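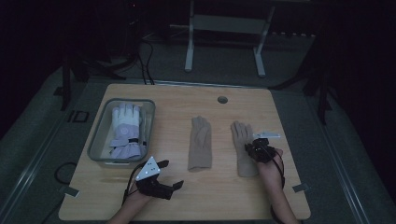

Beige knit gloves laid flat on the table, with a padded glove already in the clear bin.

How to Sort and Store Winter Gloves

Gloves get lost one at a time. They come off in the hallway, go into a coat pocket or on top of the radiator, and by February half the household is wearing odd ones. The method below takes one evening and needs a table, a clear bin for each kind of glove you own, and a place to put the bins when you are done.

What you need

A clear plastic bin with straight sides, big enough for your longest glove to lie flat. I use the Cindska shallow bins, but a large food container does the same job.
A lint brush or a dry sponge.
A few wooden clothespins.
A table you can clear completely.

Step 1. Collect everything

Check coat pockets, backpacks, the car and the bottom of the closet. Bring single gloves too. Don't throw any of them out yet, even the ones you are sure have lost their partner.

Step 2. Make sure they are dry

Feel inside the fingertips. Padded gloves can be dry on the outside and still damp in the lining. Hang anything damp by the cuff with a clothespin and come back to it the next day. Keep knit gloves off the heater. Wool ones shrink and the acrylic ones go stiff.

Step 3. Lay them flat

Put each glove on the table with the fingers pointing away from you and the cuff toward you. Close the fingers together and smooth the palm with your hand, working from the cuff up. If a finger is pushed inside itself, pull it out now.

Laying them all in the same direction makes it much easier to match left and right. Two knit gloves in the same color may turn out to be two lefts from different pairs. Compare the ribbing on the cuffs if you aren't sure.

Step 4. Brush and check

Go over the knit gloves with the lint brush. Look for thin spots at the thumb and the tip of the first finger. Anything that needs mending goes in a separate pile with a clothespin over the hole so you can find it again.

On padded gloves, fasten the wrist strap before storing. A loose hook-and-loop strap will grab the nearest knit glove and pull threads out of it.

Step 5. Fill the bins

Padded gloves go in one bin and knit gloves in another. If you only have one bin, lay the padded gloves on the bottom, side by side, and stack the knit pairs on top. Put the two gloves of a knit pair palm to palm and leave them flat. Rolling one cuff over the other keeps them together, but it stretches the ribbing, and after one summer the cuff will be loose.

Don't press the gloves down to fit more in. Padding that has been squashed for months takes a long time to come back.

Step 6. Deal with the singles

Keep single gloves in a paper bag on top of the bin. If the partner hasn't turned up by the end of next winter, use the glove for dusting blinds or cut it up for patches.

Where to keep the bins

A closet shelf is fine. Avoid the basement floor and any shelf against an outside wall. During the season, leave the lid off and keep the bin near the door at a height children can reach.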